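Assistant Coach Wanted - Girls Volleyball, Torstead High School

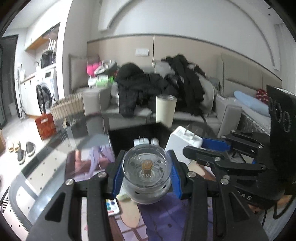
A clear glass held between two blue-padded gripper fingers, with a white power adapter behind it.

Torstead High School is looking for an assistant coach for its girls volleyball program. The job starts in May with open gyms and runs through the end of the fall season.

The assistant will work with head coach Ernő Lakatos and take charge of the junior varsity team on match nights. Practices are in the Antal Gym from 3:30 to 5:45 p.m. Away matches can mean getting back late - the longest trip, to Flandach, is 40 miles each way on the team bus.

Duties
Run JV practices and matches
Help with varsity serve receive and blocking drills
Keep stats and enter them after each match
Ride the bus to and from away matches
Help run the youth clinic in the summer

What we need
High school diploma or higher
Playing or coaching experience at the high school level or above
Current first aid and CPR cards, or willingness to get them before the first practice
Background check, paid for by the school

A teaching certificate is not required. Experience with middle school or club teams is a plus.

Pay is $2,000 for the season, plus $100 for the summer clinic. The position is renewed yearly.

To apply, send a letter, a resume and the names of two references to athletic director Máté Vörös at the high school office. Applications can also be dropped off at the front desk until 4 p.m. on school days. The position is open until filled.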